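Review: Prarik wrist camera and finger kit for demonstration recording

Last updated: 16 March 2018
Reading time: 4 min
Filed under: Hardware reviews, Data collection

The Prarik kit is a wrist-mounted colour camera, a pair of flat parallel fingers, a bracket and a recording program. It is sold to groups that want to gather teleoperated demonstrations for imitation learning and do not want to machine their own mounts. I bought one through Domusholm in February and have used it on a single arm since then. This review covers the recording side only. I have not used the vendor's training code and have no opinion on it.

Fitting

The bracket bolts to the standard flange pattern with four screws. The supplied cable is too short for any arm with a full wrist roll, and I replaced it on the first afternoon with a longer shielded one. Strain relief is a plastic clip. It holds, but it has to be checked at the start of every session, as a cable that has crept forward shows up in the corner of the image and then in every episode recorded that day.

The calibration routine asks for a printed target and takes a few minutes. Results repeated well after I removed and refitted the bracket. I would still recalibrate after any collision.

Fingers

The fingers are rigid, flat and black. On thin handles they do well: the tips close squarely and a narrow plastic rod stays put through moderate wrist motion. On round objects they are poor, and a compliant pad is needed. The edges also mark more easily than I would like at this price. Marked fingers matter less for grip than for appearance, as they occupy the same pixels in each episode and a policy trained on one pair may be sensitive to a change. Buy the spare set at the outset and keep a log of which pair was used for which recordings.

Image quality

Exposure can be locked, and it should be. With automatic exposure on, moving the wrist from a pale surface to a saturated container changed the whole image enough to be visible in playback. The lens is wide, focus is fixed, and anything very close to the fingertips is acceptably sharp. Motion blur is the main weakness. Small parts behind mesh or translucent plastic lose their edges when the arm moves quickly, and the only remedies are more light or a slower operator.

My test task was a scooping exercise with toys: a small net, coloured tubs and an assortment of sea creatures. I chose it for the see-through surfaces, which are hard on depth sensors and give a colour-only policy something to work at. The camera coped with clear tubs better than the depth unit it replaced, mostly by not attempting to measure them.

Recording software

Each episode is written as one folder with video, joint states, gripper width and a text label. Timestamps come from the host clock. I recorded 2721 episodes and kept 2710 after review. All of the discarded episodes were dropped for a stalled video stream, a fault the program reports only after the operator has pressed save. A warning during recording would be far more useful.

Labelling is adequate. There is a free-text field and a set of user-defined tags, and the tags can be bound to foot pedals. There is no way to mark a partial success, so I added a tag for it. I would encourage other users to do the same before they begin — going back over finished sessions to separate a clean transfer from a fumbled one is tedious work.

Export to the Shemweta format worked without changes. Export to Sollov dropped the gripper width channel until I renamed it by hand in the configuration file, a step missing from the manual.

Weight

The camera, bracket and fingers came to 184 grams on my scale against a listed 182. The difference is of no consequence, but payload should be set from a measured figure in any case.

Verdict

Recommended with reservations for a lab recording tabletop tasks with a single arm. The mount is sound, the calibration is repeatable and the file layout is sensible. Budget for a longer cable, spare fingers and a better lamp. I would not buy it for fast motions, and I would hold off on a two-arm set-up until the stalled stream fault is fixed.
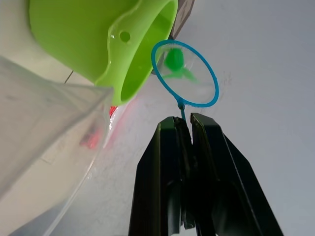
Firmware updates are applied over the same cable and reset the exposure lock to automatic, so check that setting again before the next recording session.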